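Tea, Cables and a Very Patient Robot

I drove out to Jilerdale in April expecting a factory. What I got was a low brick building behind a garden center, a mug of tea and a carpeted room set up like somebody's den. Susten holds its open day once a year, and this time 60 of us had signed up (I counted myself lucky, as the waiting list was longer than the guest list).

The big draw was Randcombe, the two-legged, two-armed machine they've been building for home care. I'd seen the clips online, but they don't prepare you for the noise! It hums, it clicks, and every so often it lets out a little whir that made the woman next to me grab my sleeve.

We went in four at a time. The engineers call the close-up work "the Jurić drill," after the lab where it started, and it's all about reaching toward a seated person slowly enough that they stay relaxed. They've logged 3795 runs of it so far. I asked when they'd stop and got a laugh.

I had a turn on the couch myself, and I'll admit I held my breath. You want to lean back. Then you get curious and start looking at the finger joints, and by the end I was asking if I could go again. They said no, there was a line, and pointed me toward the cookies.

Next year they hope to take 100 visitors. Bring a sweater, the hall is freezing.
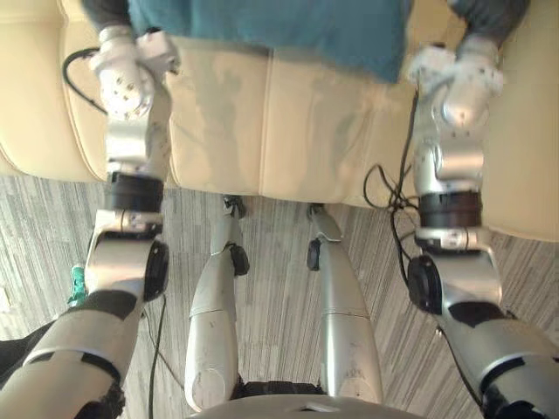

The reach toward a sitter on the couch, from the robot's side.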